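Reading a Net Weight Line

I keep a small spreadsheet of unit prices for the dry goods we buy. It started as a way to settle whether the big bag of rice at Povley was cheaper than two small ones at Virk, and it has grown to 131 rows. Most of the errors in it came from me misreading labels, so these are my notes on what to check.

The first thing is the difference between net weight and drained weight. Canned chickpeas carry a net weight that includes the liquid. If the label also gives a drained weight, use that for the calculation. If it doesn't, drain one can, weigh the contents on a kitchen scale, and enter that figure with a note. I weighed three brands last November and the liquid share differed enough to reverse the ranking of the two cheapest.

Second, serving size. The calories and sodium on the front of a pack are usually per serving, and the serving is often smaller than what goes in the bowl. I convert everything to 100 g. For sodium I compare against a personal ceiling of 2000 mg a day. At 25 g per serving, multiply by four and you're done. Odd serving sizes go into a formula column. I don't trust myself to do those standing in an aisle.

Third, look at the back. The front panel gives the name and flavor, and the small print is almost always on the other side. With pouches I turn the pack before it goes in the basket, and I read the ingredient list before the nutrition table. 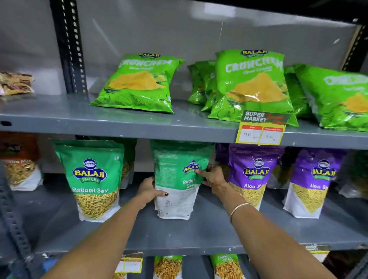

Ratlami Sev, back panel. Crunchem on the shelf above.

Ingredients are normally listed in descending order by weight. This gives you an upper bound on anything in the list: the third item can't be more than a third of the total. It's a crude bound but it's useful for products named after an expensive ingredient. The almond cookies from Bello list almonds sixth, so they can't be more than one sixth almond, and are probably far below that.

Dates are the last column. "Best before" is about quality, and for dry goods I treat it as a sorting key. I put the earliest date at the front of the cupboard and check the back row on the first Tuesday of the month. Flour gets 18 weeks from the day I open it, whatever the bag says.

The Titov store brand has changed pack sizes on oats and lentils, so those rows are flagged until I've been back with the scale. Pasta is next. The sauces are still a mess.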